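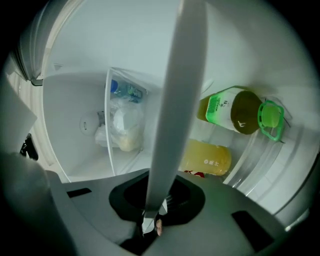

O interior branco de um frigorífico aberto.

«O frio não melhora nada, só atrasa»

Pascal Boyer passou a vida a arranjar frigoríficos alheios e agora ensina as pessoas a usá-los. A oficina que abriu em Vunmont ainda aceita reparações às terças, mas o resto da semana é ocupado com cursos curtos sobre conservação de alimentos em casa.

Domingo, 8 de março de 2026

A conversa começa pelo pão, que Boyer não guarda no frio. «O pão endurece mais depressa no frigorífico do que na bancada. Se não o vou comer em dois dias, corto-o às fatias e congelo. A minha mãe embrulhava-o num pano e resultava, mas nós éramos sete à mesa e o pão não chegava à noite.»

Chegou a Portugal com a mulher, depois de vários anos na Serkora, uma empresa de câmaras frigoríficas para restaurantes. Foi lá que percebeu que a maioria das chamadas não tinha a ver com avarias. «Ia ver a máquina e a máquina estava boa. Tinham metido uma panela de sopa a ferver lá dentro, ou encostado caixas à saída do ar. Eu cobrava a deslocação e ficava com má consciência.»

Os cursos têm sete pessoas de cada vez e duram uma manhã. Boyer pede a cada participante que traga uma lista do que deitou fora na semana anterior. As listas parecem-se muito umas com as outras: salada em saco, meio frasco de molho, iogurtes, arroz cozido, coentros. Os coentros aparecem sempre.

«Com as ervas é simples. Um copo com dois dedos de água, os pés lá dentro, um saco por cima sem apertar. Mudo a água quando me lembro. A salsa aguenta mais tempo do que os coentros, e o manjericão fica fora do frio, que escurece logo.»

Sobre temperatura é mais rígido. Recomenda quatro graus e um termómetro solto, pousado na prateleira do meio durante uma noite. O botão numerado, diz, engana muita gente: em boa parte dos aparelhos o número mais alto quer dizer mais frio, e há quem o rode para o lado errado no verão. A carne e o peixe crus vão para baixo, bem fechados. A porta, a zona que mais aquece, fica para mostarda, compotas e bebidas.

E o leite? «O leite na porta é um hábito, eu sei. Em minha casa também foi parar à porta. Se se bebe um litro por dia, não faz diferença. Se dura uma semana, ponham-no numa prateleira.»

No ano passado fez uma experiência com os moradores da rua Flillgate, onde vive. Durante o mês de maio, várias famílias pesaram a comida que ia para o lixo. Uma delas chegou ao fim com 400 gramas, outra passou dos sete quilos. Boyer não tira grandes conclusões. «A dos sete quilos tinha três adolescentes e um batizado pelo meio. Não é comparável. O que me interessou foi que todos disseram a mesma coisa: não sabiam o que tinham atrás.»

A solução que usa em casa é uma caixa baixa, à altura dos olhos, para o que tem de ser comido primeiro. Custou-lhe pouco e a mulher, Lūse, foi contra. «Ela dizia que aquilo era a caixa dos castigos», conta. «Agora é ela que a enche.» -- Lūse, que passa com o café, confirma que continua a não gostar do nome.

O curso de primavera já está cheio. Boyer pensa fazer outro só sobre congelação, com etiquetas e datas, e queria levar um aparelho antigo para mostrar as borrachas da porta, que quase toda a gente se esquece de limpar. Água morna, detergente suave e um pano, uma vez por mês. Ainda não arranjou quem lho transporte.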